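Housing delivery note: Skumimcombe and the Jurnach allocation

The council's latest housing land paper puts completions in the Skumimcombe area at 140 for the year, against a requirement of 479. Members who follow the local plan will have seen both figures quoted in the press without much detail on what is being measured, so we set out the position here.

The requirement is an annual average taken across the plan period. It is not a target for each year taken separately, and the plan always assumed a slow start while the larger sites were brought forward. The trajectory published in June showed completions rising once the first phase at Jurnach was under way. That phase has planning permission in outline only. No reserved matters application has been submitted, and the drainage condition has to be discharged before work can begin on the access road.

A completion is counted when the building control certificate is issued. Homes that are roofed and glazed but uncertified fall into the following year. Conversions are counted net, so a house divided into three flats adds two. Purpose-built student rooms are counted separately at a reduced ratio, and this year there were none.

Of the completions recorded, 70 were on a single site, the former Trnka works off the lower road. The remainder came from small plots and changes of use, mostly above shops. The works site is now finished and will contribute nothing further. Unless Jurnach starts within the year, the next return is likely to be lower than this one.

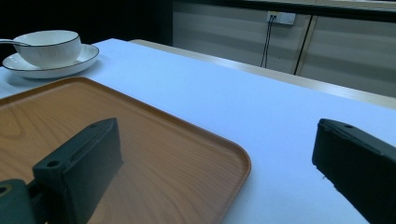 Affordable provision is the weaker part of the return. The policy asks for a fixed share on sites above the size threshold, but most of the small plots fall below it and pay nothing. At the works site the developer, Pedier, submitted a viability assessment after permission was granted, and the agreed number was reduced to 41. All of these have been transferred to the housing association. A review clause in the legal agreement allows the council to reopen the calculation if sale values pass a stated level. The paper does not say whether the review has been carried out, and we have asked.

Svenja Mösli, who prepared our response to the draft plan, has gone back through the viability assessment. Her main point concerns land value. The assessment uses a benchmark based on the existing industrial use with a premium added, but the premium was set by reference to sales of land that already had residential permission. If those sales are removed, the benchmark falls and the scheme could have carried more affordable homes. The council's own adviser raised the same question in a covering letter but accepted the figure in the final report.

We are asking for two changes. The first is that viability assessments should be published in full when they are submitted, with no separate summary version. The second is that outline permissions on allocated sites should carry a shorter period for reserved matters where the land is already in one ownership. Neither change needs new legislation. The shorter period can be set by condition, and publication is a matter for the council's validation list, which is due for renewal.

The draft validation list is open for comment until 15th November. Responses should quote the paragraph number and state whether the change sought is to the wording or to the threshold. Comments on individual sites will not be considered at this stage. Copies of our response, with the land value calculation attached, can be requested from the usual address.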